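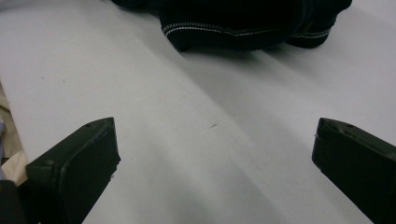

Open fingers and a dark knit with a white stripe, seen from the hand-held gripper.

Software person wanted for the folding stack at Pleltidley (perception and planning, full time)

Posted 19 April 2019

Hi! I look after the software side of Pleltidley, which is a small company that makes robots handle clothes, and I'm hiring one person to share the code with me. I've been writing most of it alone for a while and it has reached the size where I open a file and wonder what I was thinking. So I'd love some company, and I'd love it to be someone who enjoys arguing about interfaces.

What the software does

Our stack is called Skavine. It takes in wrist camera video, works out where a garment is and which edge of it is worth grabbing, and plans a path for two fingers to get there without bunching the whole thing up into a ball. Then it hands that over to the controller, which runs at a much faster rate and doesn't care one bit about sweaters.

Most of our training data comes from people using a hand-held gripper with a camera on it. They pick, drag, fold and flatten, and we learn from the recordings. We have a bit over 3,000 usable demonstrations right now, and 172 more sitting in a folder called "maybe" that I keep meaning to go through (you would not be hired to go through that folder, I promise, although if you wrote something that did it for me I'd buy you lunch for a month).

Dark knitwear is where we hurt the most. Dark fingers over dark fabric, ribs that melt into noise, and a depth estimate that goes to mush in the folds. A contrasting stripe along a hem is a gift when there is one, and our edge detector has gotten far too fond of them. Give it a plain black sweater and it sulks. Fixing that is probably the first real thing you'd work on.

What you'd be doing

The job splits into three bits and the mix will move around depending on the month.

Perception is the biggest. We segment the garment, guess at its category, and score candidate grasp points along hems and cuffs. The segmentation is decent on pale backgrounds with soft light and gets worse quickly on anything patterned. I'd like it to report how sure it is in a way the planner can use. At the moment it gives one confidence number for the whole garment, and the planner mostly ignores it because I told it to one night in October and never took that line out.

Planning is next. The current planner samples approach angles, throws away the ones that would scrape the table, and picks the shortest path left over. It works fine for a towel. For sleeves it makes some very strange choices, and I think the right answer is to plan over a couple of grasps together, but I haven't had the time to try it properly. If you've done anything with deformable objects, even in simulation, even badly, I want to hear about it.

Then there's tooling, which I care about more than I probably should. We have a replay viewer that lets you scrub through a demonstration with the finger width, the pose track and the predicted mask all lined up. It's called Trelent and it's the nicest thing in the repo. It's also slow to load, and it drops the pose track if the recording has a gap in it. A good chunk of your first weeks would be spent in there, partly to fix it and partly so you see lots and lots of recordings. I still find new weirdness every time I sit down and watch a batch.

What I'm hoping for

You write Python comfortably and you can read C++ without getting cross. You've trained a vision model on data that wasn't clean and had to figure out why it was failing. You know your way around camera calibration and coordinate frames, or you know enough to be suspicious when a transform looks too tidy. ROS helps, but I can teach you the parts we use in an afternoon.

I don't need a degree from you. I do need to see something you've built, and it doesn't have to be robots. Our current data pipeline borrows its best idea from a photo sorting script I wrote at home.

You should also be okay with spending part of the day on your feet near the hardware. We try things on the real arm a lot, and you'll be laying sweaters out on a table and starting the same run over and over. Some people love it and some people go quietly mad, so have a think about which one you are.

The practical stuff

There are 16 of us, and four write code in some form. We're on the second floor of the Verstraete building, the one with the green loading door, and there's bike parking in the yard. I'd want you in the office at least three days a week, mostly for the arm. The other days are up to you. Hours are normal ones. We don't do late nights before demos anymore (we tried it, we broke a wrist joint, we stopped).

Pay depends on experience and I'll tell you the range in my first reply, so you don't have to sit through two calls to find out. Health and dental are covered from day one. You get a proper workstation, plus shared time on the training machines, which have a sign-up sheet that people mostly respect.

How to apply

Use the form on the jobs page and pick "Skavine software." Send a resume and a link to some code, or a file if it isn't public. Then write me a paragraph or two on this: your segmentation model does well on light garments and poorly on dark ones, and you can't collect any new data for a month. What do you look at first? I'm after how you'd start, so please don't send me an essay with references.

If it looks like a match we'll do a 45 minute call, just the two of us, and talk through your code and your answer. After that comes one visit. We'll pair on a real bug in Trelent for the morning, have lunch with the others, and in the afternoon you can run the arm yourself and ask whatever you like. No whiteboard puzzles, and no take-home project.

I read every application myself and I'll write back either way, usually within two weeks. If you're on the fence about your background, send it in anyway and tell me which part you're unsure of. Questions before applying are fine too, there's a box for them at the bottom of the form and it comes straight to me.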